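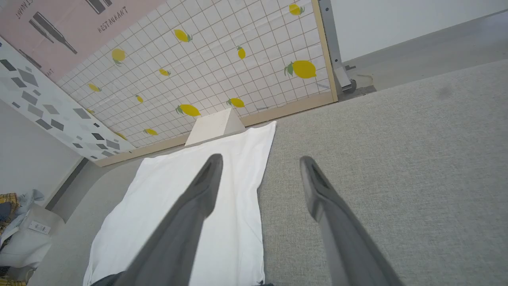

Six weeks into the sewing thing and I have learned that cutting is the whole job. Sewing is the fast part. Cutting fabric straight when your table is the size of a tea tray, that's where evenings go to die. I lay stuff out on the floor now like everyone's grandma did. Light gray carpet is fine for it, a flat white cloth shows up okay on it, but look at how the edges go a bit wrinkly the second you stop smoothing them. Carpet grips. Then you cut along a wrinkle and your pillowcase is a trapezoid. Ask me how I know.

So, the class. Signed up in May for the fall session at Hubáček, the fabric shop in Vuvosdale with the stairs that smell like wool. Kristýna Rusnák teaches it. She's strict and fast and I like her a lot. First night she took my scissors out of my hand, looked at them, put them in a drawer. Gave me a different pair. Never got mine back, haven't asked.

Things she makes us do:

Wash the fabric before. All of it. Even the ugly practise cotton.
Iron before cutting, iron after every seam. I spend more time with the iron than with the machine.
Pull a thread to find the grain instead of trusting the store's cut edge. This one felt like magic, did it 4 times just for fun.
Write the size on masking tape and stick it on the piece. I skipped this and now own a front and a front.

My machine is a used Voltach, paid 100 for it, came with 2 bobbins and a manual in a language I can't read. It's loud. It sews. Tension was way off at first so the underside of everything looked like spaghetti, then Hazem El Sherbiny from the class came over and rethreaded it and it was just. Fine. I'd missed the little hook at the top. For three weeks!!

Tried the fancy Moltex thread too. Can't tell the differnce. Going back to the cheap cones.
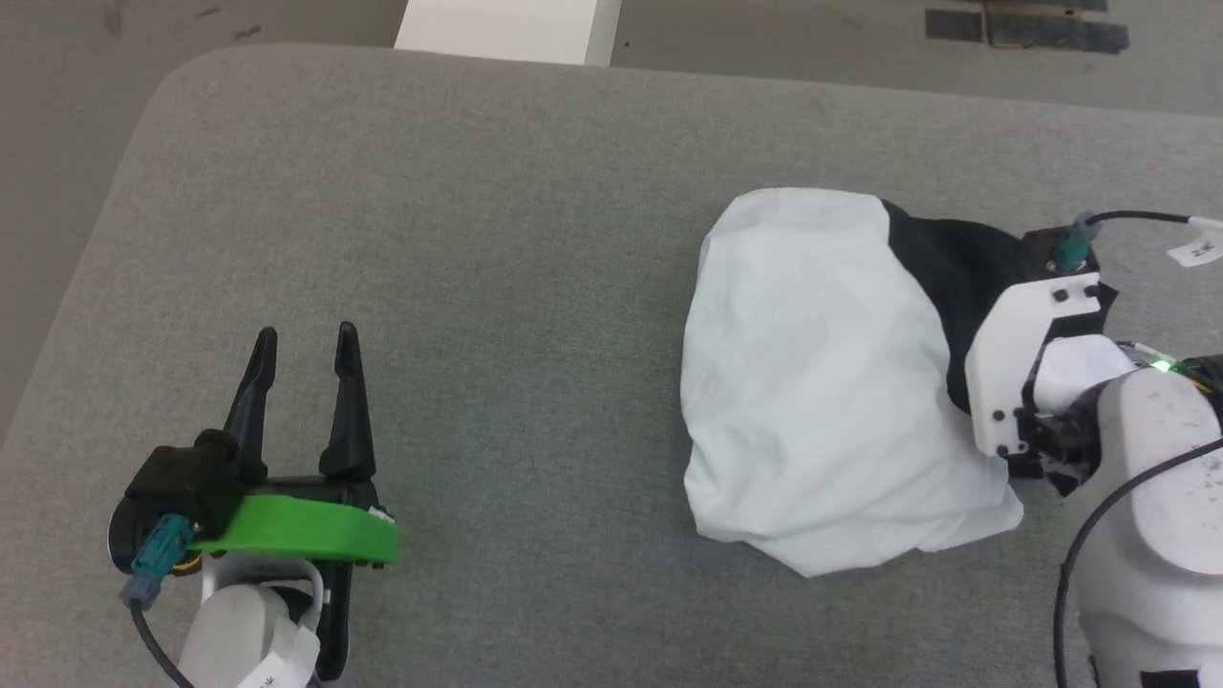
Next on the list is a real ironing surface because my board is wobbly and skinny and anything wider than a sleeve slides off. Want to build a padded top for the old desk. Batting, something tough over it, staples underneath. A gray cover like that with the corner nice and rounded would be perfect, and big enough to just dump a bundled up cloth on and sort it out later without half of it hitting the floor. My corners will come out pointy and lumpy, I know this already. Kristýna says cut the batting short of the edge and ease the cover around the curve a little at a time. Ok.

Other stuff in the pile: one apron (needs ties), curtains for the kitchen (measured twice, got two different numbers, so that's on hold), and a tote bag for my sister that was supposed to be done before her birthday. It was not done before her birthday. Lining is in backwards and I have to unpick the whole top edge.

Seam ripper is out. Going to go do that now before I talk myself out of it. If anyone has a good way to mark dark fabric that isn't chalk please leave it in the comments, chalk gets on the cat.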